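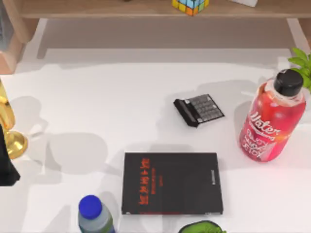

Students tidy up in simulation challenge

The Hjaltadóttir College robotics club wrapped up its winter build in August with a challenge that took place entirely on screen. Seven students, split into teams, spent 10 weeks programming a simulated two-armed robot to sort through a cluttered table, and the lunchtime finals drew the biggest crowd the club has had!

Each team had three attempts. Points were given for choosing a sensible approach, keeping clear of the neighbouring objects and getting the item to its spot on the list. The stapler was the favourite among the younger members, who spent whole afternoons arguing over which end to come in from.

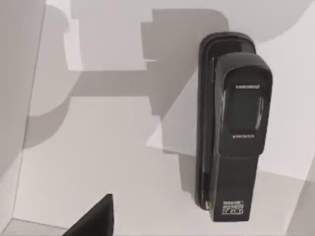 Issue 171

Team Orkance took the top score with a program that slowed the gripper right down near its target – a change they made the night before. Team Flekora finished a close second and picked up the prize for clearest code, with comments even the Year 7s could follow.

"I love how much they talk to each other now," said club coach Birthe Thoroddsen. "Someone gets stuck on a wrist angle and half the room wheels their chairs over to have a go."

The trophy cup was the hardest item on the list, worth double points to any team game enough to try it. Team Jistonico chose it for all of their attempts, and the cheering could be heard from the library.
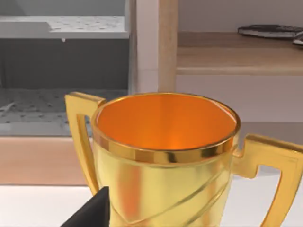

Join the club next term

New members are welcome from any year level, and no coding experience is needed. Sign up at the front office before 3 pm.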